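Student Organization Leadership Seminar
Handout 4: Planning a Campus Fundraiser

Purpose of this handout

These notes accompany the fourth session of the seminar and should be read before the section meeting. They cover the planning of a fundraising event by a recognized student organization, from the first proposal to the final report. The rules on event registration are set out in the student organization manual and are not repeated in full.

1. Choosing a beneficiary

A student organization may raise money for its own activities or for an outside charity. The two cases are handled differently. Money raised for the organization itself is deposited in its campus account and spent under the ordinary budget rules. Money raised for a charity must be kept apart from operating funds at every stage and may not be used to pay for the event.

Before approaching a charity, members should find out whether it accepts gifts from third-party events and whether it restricts the use of its name. Many charities ask to see posters and online notices in advance. Written permission should be obtained and attached to the proposal.

2. The proposal

The proposal is a short document, normally 2 pages. It states the name of the beneficiary, the form of the event, the place requested, the expected costs and the members responsible. It should also explain why students would wish to attend. Proposals that describe the charity at length and the event in a single sentence are often returned for revision.

The case used in this session is the Lindo Evening, a talent show held in February by the Solico residence hall council. The council's first proposal listed 7 separate activities, among them a raffle, a bake sale and a dance contest. The revised version kept the talent show and the bake sale. Section meetings will compare the two drafts, which are in the course packet.

3. Budget and sponsorship

Costs should be estimated before any ticket price is set. Typical items are room charges, sound equipment, printing, refreshments and security. A campus sponsor may agree to meet some of these costs so that ticket income can go to the beneficiary in full. In the Lindo case, the Weldu print shop supplied the posters without charge and was thanked on the program.

Gifts in kind must be recorded in the budget at a fair value, even though no money changes hands. Students frequently leave them out – the result is a budget that the next group of officers cannot use.

4. Pledges and personal challenges

Some campaigns invite donors to give toward a target, on the understanding that a member will perform a challenge when the target is met. Such pledges attract attention quickly and cost little. They also need care. A challenge must be freely chosen by the person who performs it, and no member may be pressed to take part as a condition of joining or staying in the organization. Any activity that could be understood as hazing is prohibited whatever the cause.

The terms should be published before the first donation is accepted. Donors are entitled to know what will happen if the target is missed and whether gifts will be returned.

5. Publicity

Notices should give the time, place, price and beneficiary in plain language. The Vetska student center permits posters on its public boards for 6 days before an event. Notices placed on doors or windows will be removed.
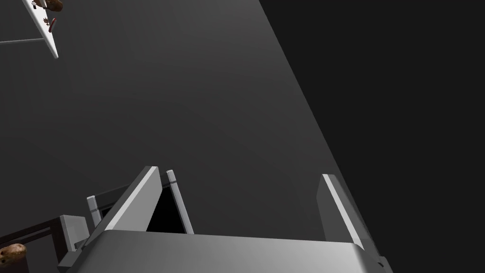
Online notices should carry the same information as the printed ones. Where the two differ, students tend to rely on whichever they saw first, and the organization will be expected to honor the lower price.

6. Handling money on the day

Cash is to be counted by two members together, who both sign the count sheet. It should be deposited on the next business day and may not be kept in a residence hall room. Card and mobile payments must go to an account held in the organization's name – personal accounts are not acceptable, even for a short time.

7. The final report

The report records income, expenses, attendance and the amount sent to the beneficiary, with a copy of the charity's receipt. It should note any difficulty that a later group would wish to know of.

Assignment

Prepare a proposal for an event of your own choosing, following section 2. Attach a one-page budget and a draft notice. Submissions are due on 23/01/2021. Late work will be accepted only by prior arrangement with the section leader.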